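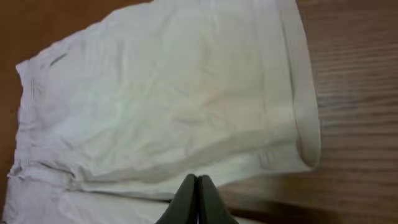
Fig. 4 – Vue poignet, vêtement clair étalé sur la table bois, doigts fermés.

4. Réglage du module de perception textile (Sarkent)

Avant de commencer : flux poignet actif, planificateur Bukell en pause, arrêt d'urgence à portée de main. Version du module : celle de mai ou plus récente. Les profils d'avant ne se chargent pas, message « profil illisible », inutile d'insister.

4.1 Segmentation tissu / table

1. Ouvrir Sarkent > Perception > Segmentation. Port 2947 par défaut.
2. Poser un vêtement clair à plat. Pas besoin de le lisser, les plis servent au réglage.
3. Lancer « Apprendre le fond ». Attendre 100 images, ne rien déplacer.
4. Vérifier le masque : contour continu côté ourlet, rien sur le bois. Si les veines de la table passent dans le masque, monter le seuil d'un cran et refaire le 3.
5. Masquer les doigts (onglet Outil). Oubli classique : sinon leur pointe est prise pour un bord de tissu.
6. Enregistrer le profil.

Note : l'ombre de la pince bouge avec le bras. Cocher « ombre dynamique », meme si le masque a l'air propre à l'arrêt.

4.2 Détection des bords et point de prise

1. Charger le profil du 4.1.
2. Choisir le type de bord : ourlet, couture, lisière.
3. Fil contrastant (rouge sur beige par ex.) : activer « guide couleur ». Bien plus stable que la profondeur seule quand le tissu s'enroule sur lui-même.
4. Fenêtre de suivi : 21 pixels. Plus large, le suivi saute sur le pli voisin.
5. Reprendre le planificateur, vitesse réduite, une prise.

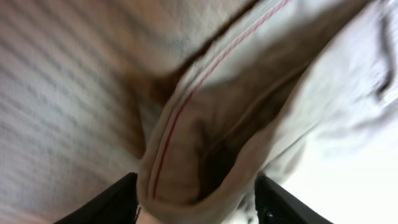 Photo : Damian Szewczyk / Wistton

6. Images floues pendant le transport : ne pas toucher à l'exposition tout de suite. Régler d'abord le rejet, Suivi > Flou max. Les images rejetées restent dans le journal, elles ne vont plus au planificateur.
7. Perte de suivi de plus de 500 ms : le bras doit s'arrêter, doigts serrés. S'il continue, revoir la case « arrêt sur perte » (décochée après chaque mise à jour, à revérifer).

ATTENTION : ne jamais relancer la planification avec un tissu encore pincé. Ouvrir, dégager, reprendre au point 1.

4.3 Couches superposées

1. Revenir en pose d'approche, pince au-dessus du tissu, doigts fermés.
2. Activer « séparation de couches ». Deux étiquettes attendues, C1 dessus, C2 dessous.
3. Les deux couches de la même teinte : passer en mode ombre, la couleur ne donne rien.
4. Étiquettes qui s'inversent d'une image à l'autre : augmenter le lissage temporel, puis relancer.
5. Valider. Export du profil vers Azevedo si plusieurs postes. 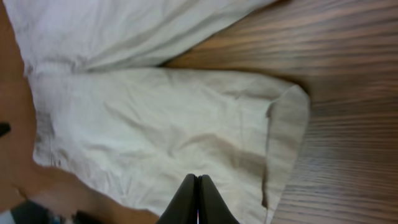
Aníbal Seixas signale que chez lui le lissage temporel poussé à fond retarde l'étiquette C2, et que le planificateur part alors sur l'ancienne position du pli. Il conseille de rester à mi-course et de baisser plutot la vitesse d'approche. À appliquer en attendant le correctif.

6. Sauvegarder sous un nouveau nom, ne pas écraser le profil du 4.1.

Suite : 4.4 Journaux et relecture.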